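3.2. Retención de habilidades de flotabilidad en buceadores principiantes

El resultado que más nos entusiasma del estudio de Dretcombe es la rapidez con que los alumnos sin experiencia previa aprenden a controlar la flotabilidad cuando la primera inmersión se hace sobre fondo de arena y con lastre ajustado por el propio alumno. De los 86 participantes, 29 siguieron el programa Mimach, en el que el instructor retrasa la corrección verbal hasta el regreso a superficie; los demás recibieron el curso habitual. Sin y Tu ya habían sugerido que corregir menos bajo el agua podía ayudar, y nuestros datos van en esa misma dirección – ¡con una claridad que no esperábamos!

El ejercicio central consistía en mantener la posición horizontal durante 20 respiraciones, sin aletear y sin tocar el fondo.

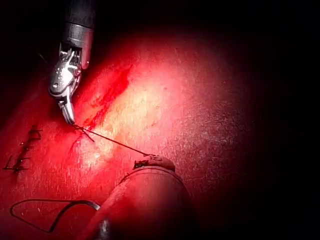
Figura 4. Instrumentos y sutura.

¿Por qué se eligió la respiración como unidad de medida en lugar del tiempo? Porque el volumen pulmonar es lo que el alumno aprende a manejar, y un principiante nervioso respira mucho más deprisa que uno tranquilo; medir en segundos habría mezclado la destreza con la ansiedad.

En el grupo Mimach, las oscilaciones verticales se redujeron ya en la segunda inmersión y siguieron bajando en la tercera. El grupo de comparación mejoró también, aunque más tarde y con mayor dispersión entre alumnos. Tavion Pruitt, que revisó los perfiles del registrador Skemitz sin conocer la asignación, señaló además un detalle precioso: los alumnos de Mimach vaciaban el chaleco en pulsaciones cortas, casi como buceadores con años de práctica, y

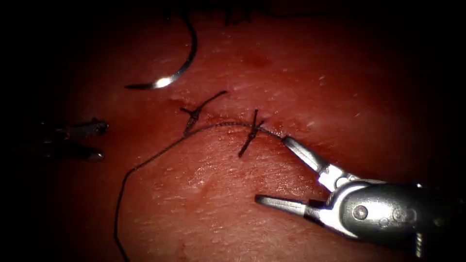 lo hacían sin que el instructor se lo hubiera pedido. Este hábito se mantenía en la sesión de repaso de enero, incluso entre quienes no habían vuelto a bucear desde el curso. Queda por ver si ocurre lo mismo en aguas frías, donde el traje grueso complica el ajuste del lastre. Tang y Man preparan una réplica en la bahía de Su con traje seco, y estamos deseando comparar los perfiles.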